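Home Reviews Floors Kitchen Laundry Deals About

Nolero Skasa Cordless Floor Washer: Long-Term Review
April
By the Clokum Home desk

The Skasa is Nolero's smaller cordless floor washer. It sells for $229 with one roller, a charging tray, and a sample bottle of cleaner. We used it as the only mop in the house through the winter, on two kinds of hard floor, and kept a log of each run.
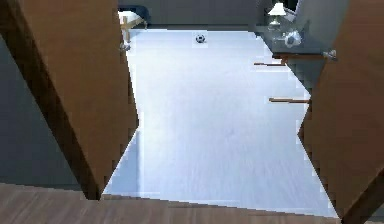
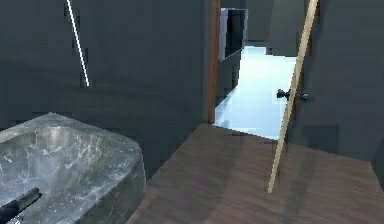

First, pale floor between brown panels; second, brown wood floor beside the marble-patterned basin.

Setup is short. The handle clicks into the body and does not come out again without a tool, so decide where you will store it before you do this. Fill the clean tank to the line, which is 500 ml, add a capful of cleaner if you want it, and press the top button. The roller starts when you tilt the handle back.

Cleaning

On dried coffee, muddy shoe prints, and the usual film near the stove, one slow pass was enough most of the time. Dried egg took three passes and still needed a fingernail. The roller covers the full width of the head on the right side but stops short on the left, so you learn to keep the right side against the baseboard. Nolero does not mention this anywhere in the manual.

It picks up cereal and grit along with the water. It does not like long hair. Hair wraps at the left end of the roller, under the cap, and after a few weeks the cap starts to squeak. Pull the cap, cut the hair off, put the cap back. We ended up doing this every other Sunday-type chore day and it took less than a minute.

Water left behind is moderate. Tile was dry enough to walk on in socks after five minutes. Wood took longer on the high setting, and we stopped using high on wood altogether. The low setting is fine for weekly cleaning.

Battery

Our log shows 203 runs, most of them short. A full charge lasted 31 minutes on low when new and 27 at the end. High cuts that to less than half. The battery is sealed in, and we could not find a replacement listed on the maker's site. For a machine at this price that is a real mark against it.

Tanks and tray

The dirty tank has to be emptied every time. If you forget overnight, it smells by morning, and the smell gets into the foam filter. The lid has a small float that comes loose in the sink, and we nearly lost it down the drain once. Rinse it over a bowl.

The self-clean cycle in the tray works, but it is loud and uses most of a tank. It also leaves the roller damp. Take the roller out and stand it on end.

Compared with the Bai

We also have the older Bai washer, which costs $362 and is heavier. The Bai gets closer to walls on both sides and its battery slides out. The Skasa is easier to carry upstairs, turns better around table legs, and is noticeably quieter on low. For a large first floor I would pay for the Bai. For an apartment the Skasa is enough.

Problems so far

The tilt sensor failed to start the roller a handful of times, always with a low battery. One rubber foot came off the tray and was glued back on. Extra rollers were out of stock for all of February.

Rating: 3.5 out of 5

Good: light, quiet on low, tanks are easy to fill
Bad: sealed battery, gap on the left edge, hair under the cap

Back to Floors Next review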